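Boards > Automation > Small Shop Robotics

Search this board Keywords Go

New posts Unsolved Tags Members Sign in

Can an arm take over desktop teardown and rebuild yet?

Fatima Zulu

I run the bench side of a small refurbishing shop. We process about 400 office desktops a month, nearly all black cases from two or three lease returns. A typical unit gets opened, dusted, has its memory and drive swapped, gets fresh thermal paste if the cooler has been off, and is closed and tested. Two people do it and both are bored.

The owner has been reading about arms doing household and shop chores and wants to know whether one can do the inside work. I have been asked for an opinion by the end of June. My own guess is that lifting lids and moving cases is feasible and anything past that is not, but I have no data. What I need to know is which steps are realistic now, which are a year or two out, and which I should not bother pricing. Gripper is assumed to be a parallel or linkage type, single arm, case lying on its side on a flat table.

For reference, the sort of clearance I mean:
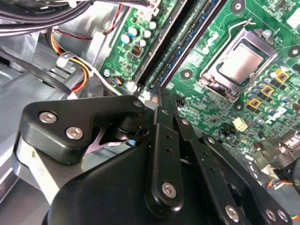
Gripper over the board, CPU lever up, memory slots to the left of the socket.

Cycle time matters less than damage rate. A bent socket pin costs us the board.

Charoen Kaewkla

No. Buy a better electric screwdriver. We looked at this at Levstead two years back and the quote for the cell was more than the stock in the building. By the time you have somebody standing next to it to clear faults you have paid for the person anyway.

Bhavana Kaimal

The answer above is correct about cost and too short about everything else, so I will go step by step. I did integration work at Saengthong on a similar task, using mid-size towers.

Memory modules. Removal is realistic. Opening the latches at the slot ends needs a narrow fingertip and a known slot position, and most boards from one lease batch share a layout. Insertion is harder. A module has to go in square and take a fair amount of force before the latch closes. Position control alone will sooner or later push a module in at an angle. You want force sensing at the wrist and a short search routine. With that, insertion worked for us most of the time. I would not run it unattended.

CPU. Do not price it. The lever is easy enough, the arm can hook it and swing it through its arc. Lifting the processor out by its edges and setting a replacement down flat with no sideways motion is where boards get ruined, particularly on sockets with pins in the base. If you have to do it, use a vacuum cup and not fingers.

Drives. If the drive sits in plastic clips, squeezing and sliding is a reasonable gripper task. The data and power plugs are the problem. They are small, they point in whatever direction the last technician left them, and the locking tab can't be seen from most angles.

Cables generally. This is the step that decides the project.

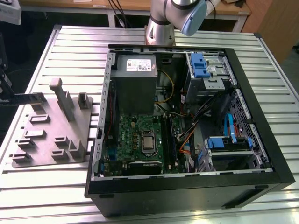

Rigid parts are where the drawing says they are. A wiring bundle is not, and it differs from one unit to the next even in the same model. The arm reaches for a slot, a loop of cable is lying over it, and either the planner stops or the finger drags the loop along. A person moves it aside with the back of a hand and does not notice doing so. The systems I have used can shift a cable if told to, but deciding which one, how far, and whether it will spring back is still unreliable. Tying everything down beforehand helps, but then a person has opened the case and done the fiddly part for the machine.

Screws. Solved, provided the heads are clean and you have a proper driver tool. Don't drive them with a general gripper holding a hand screwdriver.

Dusting. Possible with an air nozzle on a fixed path. You do not need an arm for it, a jig will do.

On numbers: in our last trial we logged 679 module insertions and stopped 3 times for a module seated crooked. No board was lost, but there was an operator with a hand on the stop button throughout. I would want at least 1,000 without a stop before leaving it alone in the room.

If I had to write your memo, I would say: lid screws and memory removal now, memory insertion supervised, drives only if the cables have been unplugged by hand first. Leave CPU and cable routing with your two people. Price a second wrist camera as well – one view from above will not see past the gripper's own fingers once it is down inside the case.

Fixture the case too. Everyone budgets for the arm and then lets the tower slide around on the table.

Hanane Erraji

Agree with Bhavana on cables. One addition on the gripper: check the width of the linkage when it is open as well as the width of the tips. We had a Feltent hand with nice thin tips, and the knuckles above them hit the power supply before the tips got to the slot. Measure the tightest case you handle, with the drive cage in place, and send that drawing to the vendor before they quote.

Also ask them to run the demo on one of your units, cables as found. Ours brought their own and it had been tidied.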